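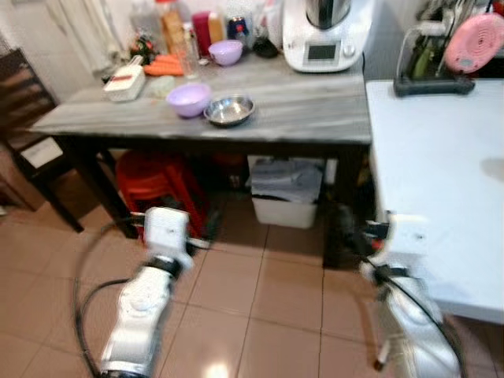 Aoife Moriarty told us that she spent her first morning pushing the arms about as if they were heavy, and that every recording from that morning had to be thrown away. Move slowly, she says, and let the arm carry its own weight. The steps in this section are set out in the order she now uses.

6. Teaching a task at the table

This section covers teaching by hand and teaching with the Dillia remote handles. Read section 5 (Fixing the base and cables) first. The arms must be fixed down and the stop button tested before you go on.

6.1 Before you start

1. Choose one task and write it down in a single sentence, for example "Put the small bowl inside the large bowl". If you need the word "then" more than twice, split the task into two.

2. Set out the things the task needs. Other items can stay on the table if they normally live there, but move glass and anything full of liquid out of reach of both arms.

3. Switch on the left arm, wait for the tone, then switch on the right arm.

4. Open the Jellalach program and choose Teach > New task. Type in your sentence as the task name.

5. Send both arms to the rest position. Keep your hands clear until they stop.

CAUTION: Check the cables at this point. Each one needs enough slack for the arm to reach its furthest point, but must not hang where a gripper can catch it. Do this again whenever you move the table.

6.2 Teaching by hand

1. Press Free on the arm you want to move. The joints go slack and the arm holds itself up. If it sinks, press Free again to lock it and go to section 9 (Weight settings).

2. Hold the arm just behind the gripper with one hand. Put the other hand on the upper segment. Do not hold it by a joint.

3. Press Record. You have 17 seconds before the program starts to save, which is enough time to get back into position.

4. Guide the gripper to the first object. Stop a little above it, then come straight down.

5. Tap the gripper switch once to close it. Wait for the click before lifting.

6. Carry the object to its place, lower it until it touches, and tap the switch to open. Lift the gripper clear before moving sideways.

7. Press Record again to finish. Lock the arm.

Note: Bowls are best picked up by the rim, with one finger of the gripper inside and one outside. Shallow metal bowls tend to slide, so approach them more slowly than plastic ones.

CAUTION: Keep your fingers out of the gripper when it is in Free. The joints are slack but the gripper still closes at full force.

6.3 Teaching with the remote handles

Use the handles for any task that needs both arms at once, and for anything close to a hot pan or a blade.

1. Sit or stand where you can see the whole table top. Do not work from the screen alone until you have had some practice.

2. Pick up both handles and hold them in about the same pose as the arms. The program will not link them if they are too far apart.

3. Squeeze both triggers halfway. When the lights turn green, the arms will follow you.

4. Press Record with your left thumb and carry out the task. The arms lag slightly behind your hands. Wait for them to catch up before you close a gripper.

5. To rest, let go of both triggers. The arms stay where they are and the recording pauses.

6. Press Record again to finish, then send the arms to rest.

If code 2421 appears, the handles have lost their link. Put them down, wait for the lights to go out and start again from step 2. The part already recorded is kept, but we advise deleting it.

6.4 How many recordings to make

Make at least 32 recordings of a simple task. Tasks using both arms need more, and the Clullwood kitchen set, which Ivone Conceição put together for us, has over 1000. Shift the objects by a hand's width between recordings and turn them now and then. Start from the rest position each time.

Delete a recording if:

- an object was dropped or knocked over
- a person reached in to help
- the gripper closed on nothing
- you stopped for a long time in the middle

A slow recording is fine. So is one where you missed slightly and corrected yourself, provided the object ended up in the right place.

6.5 Trying it out

1. Choose Teach > Build and leave the computer on until the bar is full.

2. Set the speed to Low. Stand within reach of the stop button.

3. Press Run. If the arm goes wrong in the same place each time, record that part of the task again with the objects set out as they were when it failed.

4. Raise the speed one step at a time.

Honorato Support Desk | Teaching guide, section 6 | Issued 31 Jan 2021 | © Honorato | Back to top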